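Dovier Two-Pot Steaming Set — User Guide
Section 5: Steaming buns and corn at the same time

Please read this section fully before you start the first cooking. The set has one steamer pot with perforated insert, one plain pot and one round glass lid. The lid fits both pots.

5.1 Before you start

1. Wash the pots, the insert and the lid in warm water with a little soap. Dry them with a soft cloth.
2. Choose a flat, stable table for preparing. Keep 30 cm free on the right side for the lid.
3. Check that the knob of the lid is tight. If it turns in your fingers, tighten the screw from inside.

Note: Models sold before June have a different knob. The spare part for these is number 179.

5.2 Filling

1. Pour water in the steamer pot. The level must stay below the insert.
2. Put the insert in its place and press lightly on both sides.
3. Lay the bun in the middle of the insert. For frozen buns, see 5.4.
4. Remove the leaves and silk from the corn. Put the ear in the plain pot and cover it with water. Salt is your choice — my colleague Juraj Bednárik cooks it without.

5.3 Using the lid

Always take the lid by the center knob. The metal rim becomes very hot, and the glass also. Open it first a little, with the tilt away from your face, and wait until the steam goes out.

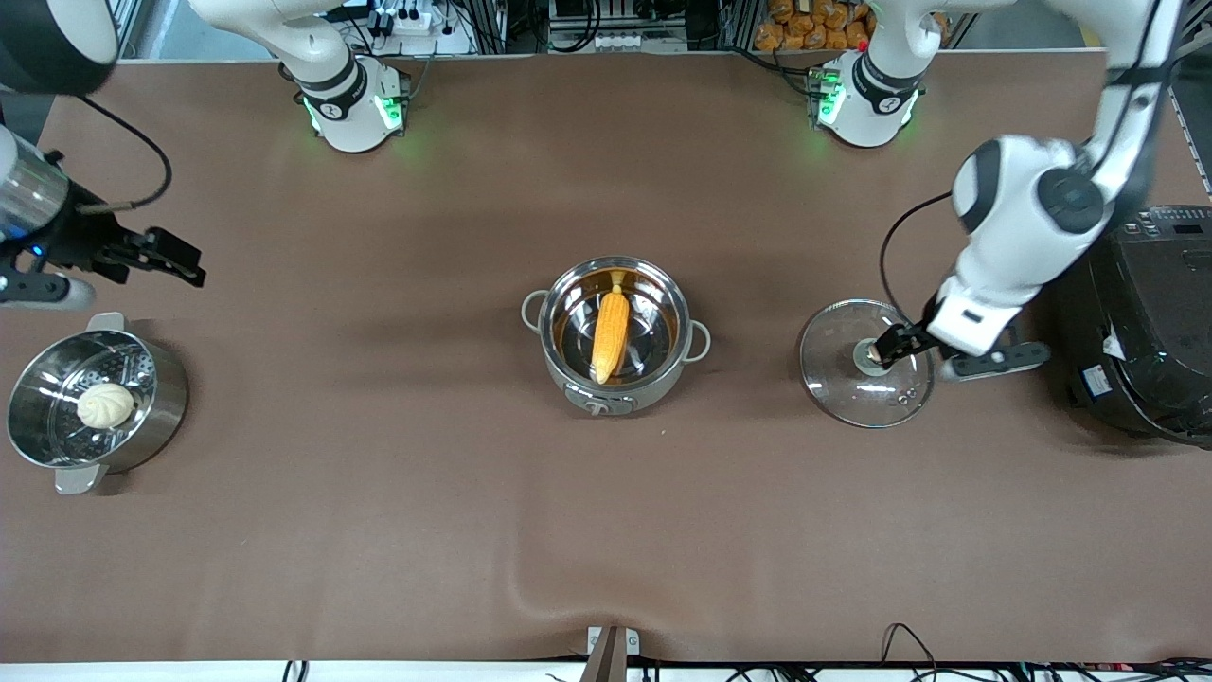 After this you can lift it completely and lay it beside the pot, with the knob up. Do not put a hot lid on a wet surface or under cold water. The glass can break, even some minutes later.

Caution: Lift the pots by both side handles together. Use dry kitchen gloves.

5.4 Times

Fresh bun: test after 5 minutes, then every two minutes.
Frozen bun: 15 minutes, do not thaw before.
Corn, whole ear: 10 minutes from boiling.

If the water in the steamer pot is getting low, add hot water by the side, never over the bun. A pot which has boiled dry must cool on the stove before you move it.

For questions about this section write to Vlastimil Bartoš, customer service, and include the model name from the box.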